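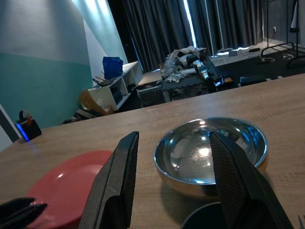

Darkden Bakers' Club: Equipment and Measuring Board

Scale reads short on the last ingredient, but only in a large batch

Posted in: Scales, thermometers, timers
Status: open

pollock_lane

I have a Nilluneo flat platform scale, capacity 4,000 g, resolution 1 g, four feet, glass top. For single loaves it has been fine for years. Since February I have been doubling the dough for the club table and the weights no longer add up.

Method as follows. Bowl on scale, tare. Flour in, tare. Water in, tare. Starter in, tare. Salt in last. When I add up the figures I wrote down and compare them with the finished dough weighed afterwards, in one go, on the same scale, the dough comes out 46 g heavier than the sum. It is always heavier, never lighter. I would expect some loss to the sides of the bowl and my hands, so the true gap must be larger.

The bowl is stainless steel and weighs 300 g. Batteries are new. The kitchen sits at 17 degrees in the morning, which is when I mix. The flour is Skernel strong white from the same sack throughout.

Is the scale faulty, or is there something wrong with taring several times in a row? I can return it only if I can show a fault.

Gualtiero Donati

Repeated taring does not in itself introduce an error of that size. Each tare stores the present reading as the new zero. The stored value is usually held at a finer resolution than the display shows, so the worst you would collect over four tares is a gram or two.

The likelier cause is the automatic zero tracking. Nearly all kitchen scales have it. If the load changes very slowly, the scale treats the change as drift and cancels it. This keeps the display at zero when the room warms up or a few crumbs land on the platform. The side effect is that anything poured in a thin, slow stream immediately after a tare can be partly or wholly ignored. On a scale of this type the tracking works only close to displayed zero, and you return to displayed zero every time you tare. More tares, more chances to lose material.

It also fits the direction of your error. Material that the scale has tracked out is in the bowl but never appears in your figures, so the finished dough weighs more than the sum. A bad load cell could go either way.

To test it:

Put the bowl on and tare. Pour in water as slowly as you can manage, a few drops at a time, and watch the display. If it stays on zero and then jumps, or stays on zero altogether, tracking is active.

Lift the bowl off, wait for the display to settle, and put it back. The reading you get now is the true contents. The difference is what was lost.

Then repeat the test with a known weight already in the bowl and no tare, so that the display starts well above zero. The loss should disappear.

If that is what you find, the scale is working as designed and you will not get a refund for it. Change the method instead. Tare once for the bowl and work to running totals, written on the recipe card beforehand: flour, flour plus water, flour plus water plus starter, and so on. Pour the first spoonful of everything quickly. Weigh salt and yeast separately in a small dish, on a small scale if you have one. A 1 g resolution is poor for salt in any case.

One other item. You give the capacity as 4,000 g. Taring does not extend it. The bowl, and everything tared off, still counts towards the limit. Check that your double batch plus 300 g of bowl stays below it, as some models lose accuracy near the top before they show the overload message.

mrs_t_oven

Mine did this and it was the feet. One had worked up off the worktop and the whole thing rocked. Put it on a flat bit of worktop away from the tiles.

Also get a lighter bowl, plastic is better, steel upsets the sensor.

Gualtiero Donati

The feet are worth checking. On a four-foot platform each foot usually carries its own sensor, and if one is resting on grout or a crumb the load is shared out badly. Turn the scale a quarter turn and weigh the same object again. If the two readings differ, the surface or a foot is at fault.

The bowl material makes no difference. The sensors measure strain, and steel has no effect on that.

A wide bowl can hide the display or overhang the platform and touch the wall behind, and either will spoil a reading. In that case stand the bowl on an upturned cake tin and include the tin in the first tare.

pollock_lane

Tried the drip test. The display stayed at zero for the first part of the pour, then began to count. Bowl off and on again, and the missing water was there. Quarter turn gave the same reading both ways, so the feet are all right.

The water is the main culprit, as I add it from a narrow-necked jug and stop to stir. I have rewritten the card with running totals. Total load with the bowl is well under the limit.

Will run the double batch again and post the figures.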